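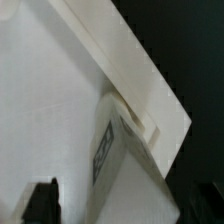
Home Explore Notifications Lists Profile

Milagros Correa
August, 16:40

Notes on collecting demonstrations for the Skingate task set. Mostly for whoever picks up the Hemer cell after me, but other people doing contact-heavy work may find some of it useful.

Total is now 3053 episodes. Target for the first training run was 800 per task. Two tasks are past that, one is close, and the panel-and-block one is behind because we threw out a lot of early ones.

Reason for the discards: the operators were too good. Every approach was clean, every alignment worked first time. Policy trained on that set reached the panel, touched it slightly off and then sat there pushing. It had no examples of backing out.

So the protocol changed. Out of every 8 episodes, 5 are normal and the other three start from a deliberate misalignment. Operator has to recover and finish. We keep the whole thing, bad start included.

Misalignment is drawn from a list before the episode. Do not let the operator choose. People pick the same offset every time and always to the side of their good hand. Parvaneh Rezaei plotted ours and it was embarrassing.

Wrist view. Pale parts on a pale surface give the encoder very little to work with except edges. We tried turning the lights down to get more shading. Edges improved, motion blur got worse, net loss. Lights went back up.

Exposure is locked now. With auto exposure on, brightness shifts whenever a black finger moves across a white background, and the model can learn that shift as a cue for how close it is. Works nicely until you change the lamp.

Tags. Printed markers are there so we can get block pose for scoring and for sorting episodes afterwards. Pose is not an input to the policy. At steep angles the detection drops out, so the log has gaps. Do not interpolate across contact. Leave the gap and flag it.

I've been asked if the policy just learns to look at the tag. Partly, yes. We ran with the tags masked in the training images and the reach got worse, the insertion hardly changed. Next batch will include untagged blocks. Scoring those by hand will be slow.

Compression. Check your stored video and not only the live feed. Ours had blocky artefacts along the high-contrast edges, exactly where the useful information is. Bitrate has been raised for new recordings. The old episodes stay as they are and carry a quality field in the metadata.

Labelling: success, recovered success, failure, void. "Void" means something outside the task went wrong (dropped link, hand in the cell, wrong reset). A failed insertion is a failure. Please stop voiding failures.

Resets matter more than I expected. If the block always goes back to the same place you have one demonstration recorded many times. Chiriac's reset script prints a position and angle, follow it even when it looks silly.

Next: same protocol on the Dronau arm, different fingers, same parts. Will post the comparison once both sets have been through the same checks.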